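Garage sidewalk rover: sim keeps stopping short of the curb

Forum: Home Builds > Wheeled > Navigation

vdsouza_bots
Joined: May
Posted Aug 18, 2020

Hi all, Vignesh D'Souza here, longtime lurker and first build. I'm putting together a little six-wheel rover in my garage (I call it Kamel because it carries stuff and complains a lot). Before I let it anywhere near a real street I'm running the whole thing in a simulator, with a city corner map I got from a guy at our shared shop.

My trouble is the crosswalk. I ask it to cross to the far sidewalk and it plans a nice straight path, then quits on me before it rolls. The planner says "no traversable goal." I've run the same crossing 20 times now with the same result. Settings are below, and then the view from the rover's start pose so you know what it's dealing with.

Planner: the stock one from Revari, nothing fancy
Map size: 1122 cells wide, 864 deep
Curb limit: whatever the default is, I haven't touched it
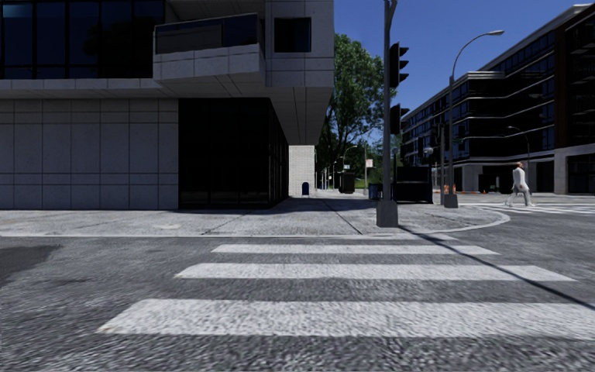 Re: sim keeps stopping short of the curb

drivberg_dan
I'd bet on the curb. Yours looks low and rounded but the planner doesn't care how friendly it looks, it cares about the height step between one cell and the next. If your goal is up on the sidewalk and there's no ramp in the map, then there's no legal way up and it gives you exactly that message. Try putting the goal on the asphalt just past the farthest stripe. If it goes there, you've got your answer.

solder_and_tea
Not so sure. Look at that long pole shadow running across the right half of the road! If he's building the cost map from the camera, a hard dark line like that can come out as an edge. I lost an entire weekend to a fence shadow on my lawn bot. There's a darker patch of asphalt over on the left too, so he could be getting squeezed from both sides.

drivberg_dan
A shadow would give him a weird path or a detour. He says he gets a straight path and then a refusal.

solder_and_tea
Depends when the check happens. Mine drew a lovely path and threw it out a second later, after the camera layer updated. Vignesh, camera or depth?

vdsouza_bots
Both, sort of? Depth for the height, camera for the "is this road" part. I didn't think of the shadow at all. Can I just move the sun?

TimotheeG
Yes, move the sun. Put it straight overhead, run it, put it back, run it again. Takes 2 minutes. Do Dan's goal test too, but please change one thing at a time or you won't know which one did it.

Also, and I say this as somebody who got burned (Timothée Gilbert, the one with the Rumar chassis thread), what's your plan for people? I see a pedestrian in white on the other crosswalk. Those bright stripes and white clothes are a rough combination for a camera classifier. I'd want to know your rover can pick that person out before I worried about any curb.

drivberg_dan
That's a fair point but it's a separate thread. Let the man cross the street first.

TimotheeG
I don't think it is separate! If the camera layer can't tell a jacket from a stripe then I don't trust what it says about shadows.

vdsouza_bots
OK, did the sun thing at lunch. Overhead sun, same refusal. So then I put the sun back and moved the goal onto the asphalt like Dan said, and it drove right over. Curb it is. I'm a little embarrassed, the default limit is way lower than what my wheels can climb.

solder_and_tea
Fine, Dan gets this one. I'd still log the camera layer with the low sun though.

vdsouza_bots
Will do. Next question then: do I raise the limit in the planner, or edit a ramp into the map? My wheels can probably take the curb but I haven't tried it with the cargo box on.

drivberg_dan
Ramp in the map for now. Go stack some scrap lumber in the garage, load up the box, and drive the real one over it before you touch that number.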